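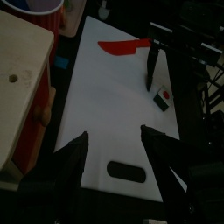

Cutting board care, quick version

Plastic boards, the white ones esp. Stains show, so do them the same day.

- Scrub with coarse salt and half a lemon. Leave 12 minutes, rinse hot.
- Beet or tomato stain still there? Baking soda paste overnight.
- Board slides on a smooth tabletop - damp dishcloth underneath, wrung out well. Paper towel works too, just shreds.
- Handle hole gets gunky round the inside. Old toothbrush. Hang it up by the hole to dry, dont lay it flat.
- Warped? Hot water, then flat under some 7 heavy books till morning. Worked on my Clalier, not on the cheap one from July.
- Deep knife grooves = new board. Sandpaper only makes fuzz, I tired it.

Wooden boards next time, oil is on order.

Posted February 2012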